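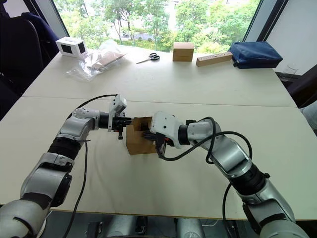
July 2020

A day of small cardboard boxes. I had promised myself the big ones would be done first, but a small box can be finished before the kettle boils, and I like to feel I am winning.

We leave for Wultside in August, and the man from Flolport quoted by volume, then rang back and quoted again by volume plus stairs. Seven boxes taped so far. Four of them hold leads. I own no machine that needs this many leads, yet I wrapped each one up like china and wrote CABLES (GOOD) on the lid – there is no box for CABLES (BAD), as I couldn't bring myself to start one.

Ran out of tape at lunch. The shop had only the brown paper sort, which sticks to itself, to my sleeve and, if pressed, to cardboard.

Found the lid of the blue casserole. The casserole went to the charity shop in spring. Packed the lid anyway, next to the bathroom scales.

Beans on toast for supper. Bookshelves tomorrow.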